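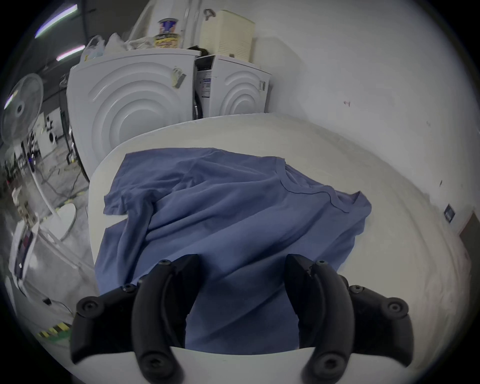 Slide 4. Blue crew-neck T-shirt on the white table, before smoothing.

Speaker: Érica Godoy, Garment Care Training, Coutinho Residence Services
27 February 2018

Please leave the slide up for the whole of this section.

Begin with the neckline. Staff are asked to find the collar before they touch anything else, and on this shirt it lies toward the right. The ribbing is the firmest part of the garment and gives a fixed point to work from. One sleeve is already flat at the left. The middle is bunched over itself, and the ridge there should be opened by hand, working outward to the hem. Pulling on the hem alone stretches the knit.

Pause for questions on table height.

Next, the standard fold. Lay the shirt face down, bring in both sides to meet the width of the collar, and fold the body up in 2 movements. The Brindum house handled 2678 shirts in May under this method, with over 48 returned to the table for refolding. Stacks are limited to 16 shirts so that the lower ones keep their shape.

Remind the audience that tables at all houses are to be wiped down at the start of each shift. Scuffs in the surface are acceptable; rough edges must be reported to Jhun Cruzado.

Move to slide 5, long sleeves.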